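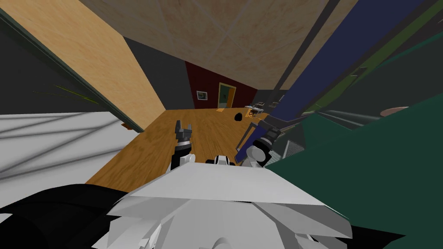
Questions about buying and budgeting for a two-arm robot

We receive many of the same questions from households, small hotels and care homes which want to plan for a robot next year. The answers were prepared by Raghda Yammine and Keegan Katene at the Skiltel planning desk, and they concern the Gorkden two-arm model only. Last changed Dec 12, 2018.

Do I have to buy the robot before I know if it fits my rooms?

No. We build a simulation of your rooms first, and a simulated robot works in it. The view you get is from the robot's own head, so you see its torso, its two grippers and the floor in front of them. Many customers decide after this step to change the room plan, and some decide not to buy. Both results are cheaper than a return.

What does the simulation cost?

The fee is 2535 euros for one floor of a building. If you place an order for the robot in the 71 days after we send the report, the full fee is taken off the invoice. A second floor is quoted separately.

Which information must I send?

A floor plan with measures, the height of the doors and the position of the large furniture. Small things on the floor matter also. Please tell us what is usually lying there, even if it is a little embarrassing - the robot will meet it on the first day. If you have a wooden floor, write down the finish, as we set the grip of the wheels from it.

Will the simulation look exactly like my home?

No, and you should not pay anybody extra for this. Walls, doorways, tables and chairs are put in the correct place and size, but the colours and surfaces come from our library. For the budget, the distances are what you need.

Which costs do people forget?

Mostly the spare gripper fingers. They wear faster than the arms and are not included in the service contract. Put one set for each gripper in the first year. The charging place needs its own socket, and in an old building the electrician can be a surprise. Insurance is the third one: ask your insurer in writing, because the answers on the telephone are often different.

Should I take one gripper type or two?

The standard delivery has the same two-finger gripper on both arms. It is enough for picking up, carrying and putting away. Orla Ó Néill, who plans our hotel projects, advises to work one season with the standard pair and only then to order a special tool. The mount is the same, so you lose nothing by waiting.

Can I rent instead?

Yes, through our partner Mudaliar. The shortest period is 134 days. Renting is more expensive per month than the lease, but service and finger sets are included in it. We do not rent in the month of February, when the rental machines are in the workshop.

How long is the delivery time?

This depends on the factory at Skestness. Your order confirmation has a date, and it is this date which is binding, not the one in the quotation.

How long is a quotation valid?

It is valid for 30 days. After this we must ask the factory for the price again. It can go up or down - usually it stays.

Is training part of the price?

One day at your place is included, for up to four persons. Jihad Nimri gives the training in English and Arabic. Further days are charged by the normal service rate.

Who do I write to if my question is not in the list?

Please write to Afaf Kassab at the planning desk and put your postcode and the number of floors in the subject line.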